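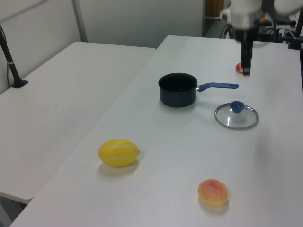 A saucepan is a deep, round cooking pot with nearly vertical sides and one long handle, used on a stovetop for liquids and small amounts of food. The name suggests sauces, although most household saucepans probably spend more time boiling eggs and warming soup. The form is easy to recognize: a dark body with a slightly flared lip, a long blue handle that rises in a gentle curve before leveling out, and a separate glass lid with a blue knob. Makers often treat matching handles and knobs as a sign of a coordinated "system." The claim deserves some doubt, as color says nothing about how well a lid fits.

Body and coating

Saucepans are made from aluminum, stainless steel, copper, cast iron and enameled steel. Dark interiors are common on nonstick models, but a dark interior alone does not prove that a pan has a nonstick coating. Hard-anodized aluminum and some enamels can look much the same in a store.

Claims about how long coatings last are hard to check. The Clatex line, sold through the Ackroyd stores from 2000, was advertised as "good for a generation." Gerd Steinbach, who collected 44 used Clatex pans for a survey in Favinton, found no original paperwork that said what a generation meant. His survey has its own weakness – people tend to hand over the pans they no longer want.

Handle

The long handle keeps the hand away from the burner. Plastic handles are usually joined to the body by a short metal connector, and this joint is a frequent source of wobble. A ribbed section near the pot may improve the grip, though it also collects grease. The hole near the tip is for hanging, a feature that many owners with cabinets never use. 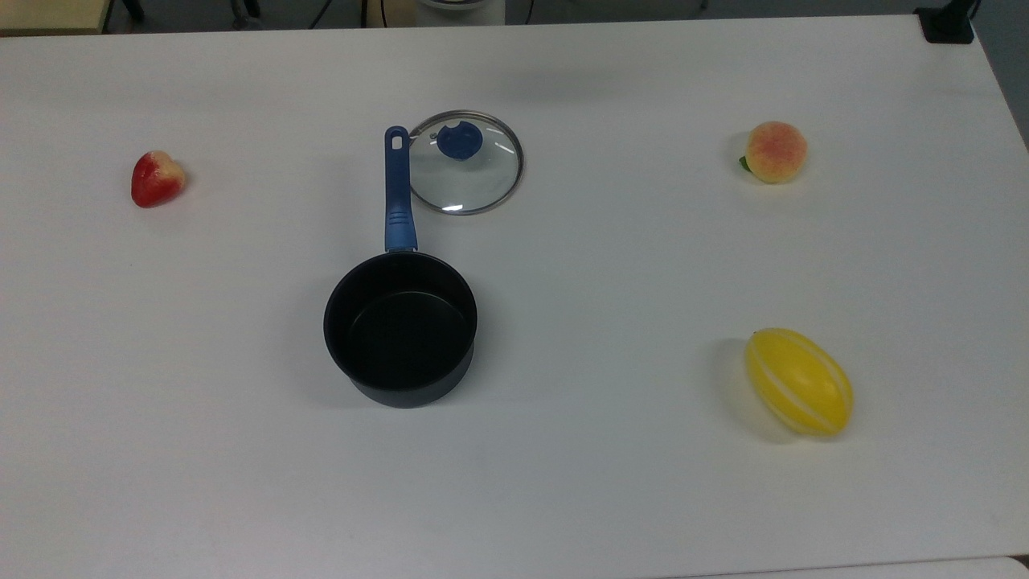
Lid

Glass lids let the cook look at the food without lifting them. In practice the glass often fogs, and the advantage is smaller than packaging implies. A thin metal rim protects the edge and gives the lid a more even seat. The knob is commonly held on by a screw, which can loosen with use.

Hanna Tkachuk's kitchen guide, published in Belmont, states that a lid cuts the boiling time of any pan by the same amount. She names no test, and the statement is doubtful: pan width, fill level and burner size all matter.

Sizes

Capacity is normally given to the brim, a level at which nobody can cook safely. A pan sold as 4 quarts therefore holds less than that in ordinary use. Etornam Boateng has argued for labels showing a working capacity – a sensible idea, but one without an agreed fill line.

See also

Stockpot
Sauté pan
Double boiler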